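Tendmont short-stay parking permits to move online from March

Last updated: May 7, 2022 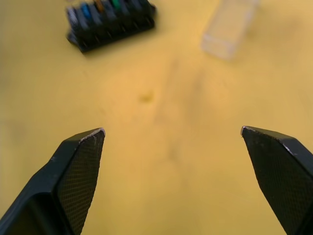 TENDMONT – Residents and businesses in the Tendmont precinct will be able to apply for, renew and transfer their parking permits online under changes announced by Trurnano Council. Paper permits will stop being issued in March next year. Permits already on windscreens stay valid until the expiry date printed on them.

The new service will be run for the council by Hovix, which won the contract after an open tender. It replaces the counter at the Tendmont library, where permit holders have had to renew in person every 12 months.

Denise Wragg, the council's manager of transport and parking, said the old system had been set up when the precinct had far fewer permit holders.

"We issued 3793 permits in the last financial year and every one of them was typed in by hand from a paper form," Ms Wragg said. "People were taking time off work to stand at a counter with a rates notice and a registration certificate. Shift workers and people with small children told us it was a nuisance, and they were right."

Under the changes, permits will be linked to a vehicle's registration number. Parking officers will check number plates with a handheld reader, so there will be no sticker to display. A household that changes its car will be able to update the registration from a phone or computer and the change will take effect the same day.

Each eligible household will keep its current entitlement of one resident permit and one visitor permit. Households without off-street parking can still apply for a second resident permit. The annual fee for a first permit is unchanged. The fee for replacing a lost sticker, which drew a good many complaints, will no longer apply.

Visitor permits will work differently. In place of the hanging card, each household will receive 100 visitor days a year, to be used whenever it likes. A resident enters the visitor's registration and the day is taken off the balance. Unused days will not carry over. Households that receive regular care at home can apply for extra days at no cost, and a letter from the care provider will be enough to support the application.

Businesses in Tiêu Lane and the streets that run off it will have access to a new trade permit. It will cover loading and short service calls of up to two hours and can be shared between vehicles owned by the same business, provided only one is parked at a time. The first release will be limited to 400 trade permits, and demand will be reviewed after six months.

Liên Trương, who owns a bakery supply shop in Tiêu Lane, took part in the council's consultation last year.

"We have two vans and one permit, and we were swapping the sticker between them every morning," Ms Trương said. "Sharing it properly is a big help. I would still like to see the loading zone at the top of the lane made longer, and I have said so to the council."

The council received submissions on the loading zone from several traders. It will be considered separately as part of the Tendmont local traffic plan.

Privacy was the issue raised most often in the consultation. Jörg Heitmann, who is leading the project for Hovix, said plate readings would be kept only where a vehicle did not match a current permit.

"If the plate matches, the reading is deleted at the end of the shift," Mr Heitmann said. "If it doesn't match, the record is handled in the same way as a parking notice is today. We do not hold a history of where permit holders have parked."

Residents who do not use the internet, or who would prefer to speak to someone, can apply by phone or at the council's customer centre in Trurnano. Staff will complete the online form on their behalf. Help will be available in Vietnamese and Mandarin, and interpreters in other languages can be booked ahead.

Châu Kiều and Chia-jung Lui from the council's community information team will run eight drop-in sessions before the changeover. Residents should bring proof of address and their current registration details if they would like to have their account set up at the session. Dates and venues will be mailed to all permit holders and put up at the library, the swimming pool and the Tendmont medical centre.

Permit zones, time limits and parking fines are not affected. Disability parking permits are issued under a separate scheme and will continue to be displayed on the dashboard in the usual way.

Permit holders do not need to do anything now. The council will write to each household six weeks before its permit is due to expire, with instructions for opening an account.

Media enquiries: Communications Office, Trurnano Council

Contact us | © Trurnano Council. All rights reserved. | Back to top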